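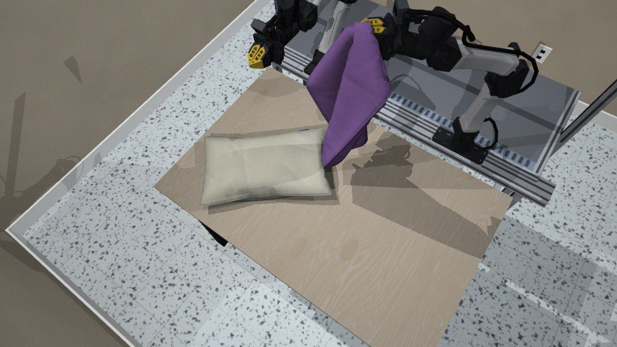

**Figure 3.** Rendered view of a cream-coloured pillow on a wood-grain tabletop, with a purple cloth above the table's upper edge.

### 4.2 Filling loss and seam condition after repeated laundering

Pillows in the Curville trial were drawn from the linen stock of two guest houses and laundered on the normal commercial cycle. Each had a plain woven cotton cover, closed on all four sides with a single line of lockstitch. Two fillings were compared: a hollow polyester fibre supplied as loose staple (Doletti) and a kapok and cotton blend (Kindora). Covers were cut from the same bolt for both groups, so that differences in seam wear could be put down to the filling and its behaviour when wet.

Height under load was measured with a flat plate placed at the centre of the pillow and left for 15 minutes before reading. Measurements near the corners were tried at first and then dropped. Pinched corners of the general form shown in Figure 3 hold little filling, and the readings there depended more on how the pillow had been set down than on its condition. Surface wrinkling was recorded on a simple scale but is not used in the analysis below, as agreement between the two assessors was poor.

Both fillings lost height over the course of the trial, and in both the loss was steepest early on. By the end of cycle 7 the polyester group had settled to a nearly constant value. The kapok blend continued to decline and had formed lumps in most of the pillows opened for inspection. These lumps gathered along the lower long seam, the side on which the pillows were stacked for drying. Turning the stacks halfway through drying, as Mwakyusa laundries already do, reduced the effect but did not remove it.

Seam failure was less common than expected. Across 1,360 inspected seams, failures were almost entirely confined to the closing side, where the line of stitching had been started and finished without a back-tack. The remaining three sides showed abrasion of the thread but few open stitches. Thread abrasion was somewhat heavier in the kapok group — possibly an effect of the greater wet weight, although the covers were not weighed separately and this cannot be tested with the present data.

Two limits should be noted. Drying temperature was set by the laundry and varied between loads by up to 8 °C, which may account for part of the spread within each group. The pillows were also laundered without having been slept on between cycles. Wear from use would add oils and sideways compression, and earlier work on quilts suggests that both speed up clumping in plant fibres. The figures for the kapok blend are therefore best read as a lower bound on the loss to be expected in service.

Section 4.3 applies the same plate method to bolsters, for which the centre reading has to be replaced by a mean taken along the length.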